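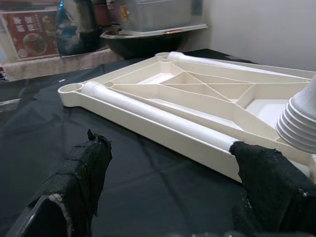 What does the Plotau release contain?

Plotau contains 243 recorded episodes of two robot arms working on the legs of a plastic stool, together with the training settings used for the results reported in this file.

Plotau: Two-Arm Stool Assembly

Summary

The Farnitz Laboratory prepared this release to support research on learning from teleoperated demonstrations. The task is long for its type. A leg must be picked up, turned upright, brought to a corner socket and seated, while the other arm keeps the seat from sliding. Each episode includes synchronized head and wrist video, joint positions and gripper commands, all stored at 10 Hz. The seat is worked on upside down, on a table covered with black cloth.
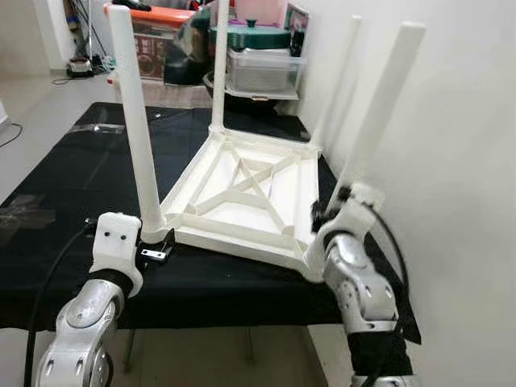

Method

The policy, named Lengyel, predicts short sequences of actions for both arms at once. Training is divided into two stages. The first uses complete episodes. The second uses only the segments in which a leg is close to its socket, and it gives the wrist views more weight in the loss.

Close to the socket, the leg can fill most of a wrist view and hide the opening. 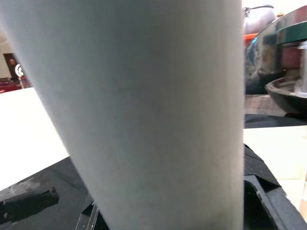 For this reason the head view remains an input during the second stage, although an earlier version released in February dropped it. Users who wish to reproduce the earlier version should set stage2_head to false in the Gasness configuration file.

Results

Lengyel was tested on 12 starting layouts that do not appear in the training data. With both stages, 90 percent of insertion attempts were successful. Most failures began with a poor first grasp, which left the leg at an angle that the second arm could not correct.
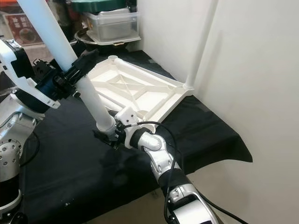

Attempts were scored by a person watching the head video. An attempt counted as successful if the leg stayed upright after both grippers had released it. No force readings were used in scoring.

Limitations

All episodes use one model of stool. Results should not be taken to apply to screws, wooden parts or metal frames. Lighting was not varied on purpose, and failed grasps have been left in the episodes without labels.

Last revised Oct 4, 2026

Contact the Farnitz Laboratory | Copyright Farnitz Laboratory | Back to top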